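Wiping Down a Light Wood-Grain Table and Wire Rack

By Shiuli Haque. Last updated 22nd August.

This procedure covers routine cleaning of a pale wood-grain tabletop and the small wire rack that sits on it. It applies to sealed tops only. Oiled or waxed timber needs a different method, covered on our page for the Tosard bench.

What you need

Round scrubbing sponge
Two lint-free cloths, one damp and one dry
Dish soap, unscented
200 mL of lukewarm water in a bowl
Wooden or plastic scraper

Step 1. Check the surface

Clear the area you plan to clean first. Lower your head until you are looking along the top at a shallow angle. Crumbs and specks that vanish from above show up well this way, particularly on pale grain. Use soft, even light. A strong lamp washes out the far side and hides marks.
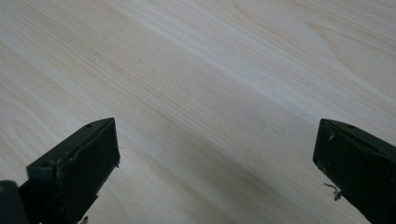 Low view along the grain, with one tiny dark speck near the middle.

Touch each speck with a fingertip. If it moves, it is debris and the dry cloth will lift it. If it stays put, work the scraper under it with the blade held nearly flat. If it is level with the surface and the scraper passes over it, treat it as part of the finish and leave it alone. Do not pick at it with a knife.

Darker bands and curved figures in the grain are not stains. Compare a suspect patch with the grain on either side before applying soap.

Step 2. Mix the solution

Add 3 drops of dish soap to the water and stir. More soap leaves a film that needs a second rinse. Wet the sponge, then squeeze it until it stops dripping. Standing water should not reach the table edges or any cable hole.

Step 3. Clean the rack

The rack can be done on the table or over a sink. On the table, set it near the middle, with the tall back frame facing away from you and the open side toward you. Keep it clear of the grommet.

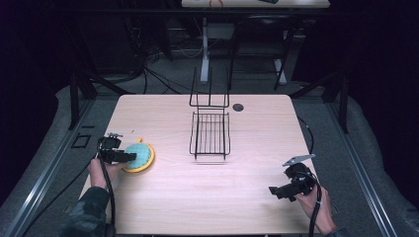

Black wire rack at the centre of the table, round sponge at left.

Run the sponge along the base wires in one direction, then across them. Finish with the back frame, working down each loop. Use light pressure on coated wire, as a scratched coating lets rust start. Morven McIver suggests a soft toothbrush where the wires cross, and it does reach spots the sponge misses.

Lift the rack off and stand it on a cloth to dry.

Step 4. Wipe the tabletop

Go with the grain, using the damp cloth in long overlapping strokes. Wipe around the grommet last and keep the cloth nearly dry there. Follow with the dry cloth, including the rounded corners.

Repeat the low-angle check from Step 1 before putting the rack back.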